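Left-hand grip fault: what we found and what changes now

Most of you have heard by now that the bedroom cell was stopped on 26/11/2024 and stayed down for the rest of the shift. Several versions of the story have gone around the building, so this is the full one.

The arm was partway through the dustpan and brush routine when the left gripper failed to let go. The release command was sent and logged, and the controller reported the fingers as open. They were closed. The arm then began its move back to the rest position with the dustpan still in hand, and the pan struck the wall beside the bed. Danilo Villanueva was standing within reach of it. He hit the stop button and the arm halted. He was not hurt, and the only damage was a scuff on the wall and a bent screw in the wrist cover.

We are treating it as a safety matter all the same. A gripper that says it is open when it is closed can do the same thing with a heavier object, or with somebody's sleeve.

Myrto Fragkou took the wrist apart the next morning. The finger position sensor was fine. The trouble was in the cable that runs from the gripper down the side of the forearm. One conductor had cracked inside its jacket close to the connector, where the cable bends every time the wrist rolls. With the wrist turned far enough, the signal dropped out, and the controller fell back on the last command it had sent. That was "open", so open is what it reported.

Two things had to be wrong for this to happen, and both are ours to fix. The cable was due for replacement at 475 hours and had gone past that. The swap was on the old maintenance sheet and did not get carried over when we moved to the Plirnov schedule. The second problem is the fallback. A lost signal should be treated as a fault, and the arm should stop where it is. Etelka Gál has rewritten that part, and the new version has been on both arms since last week. She pulled the connector by hand 66 times during testing and the arm stopped each time.

We also went back through the logs. There were 23 short dropouts on the same line before the incident, none long enough to trip an alarm. They were recorded as noise. Dropouts of any length now go on the daily report, and whoever opens the cell in the morning is expected to read it before powering up.

New cables have come in from Fletach and are fitted to both arms. They have a longer loop at the wrist, so you will see more slack there than you are used to. Please leave it alone. Do not tape it flat or tie it back to the forearm - that is very likely how the old one came to bend so tightly.

Working rules for the bedroom cell until the review in February:

Stay behind the floor line while either arm is moving, including during slow moves.
One person holds the stop button and does no other job.
If a gripper does not release, stop the arm first. Do not pull on the object.
Check the wrist cable by eye and by hand at the start of each shift, with the power off, and sign the sheet.

The dustpan routine is running again at reduced speed. Heavier items stay off the list for now. Ingvar Norðdahl is looking at whether the Andum arms in the kitchen cell have the same fallback, and those will keep to light loads until he has finished.

If you saw a gripper hang or twitch in the weeks before the stop and did not write it up, please tell Thodoris Karamanlidis. He is putting together the history of that cable and would like the small things too. Nobody is in trouble over it.
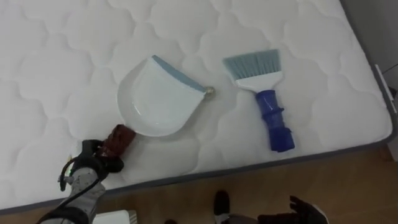
The dustpan and brush routine in the bedroom cell, with the gripper on the dustpan handle.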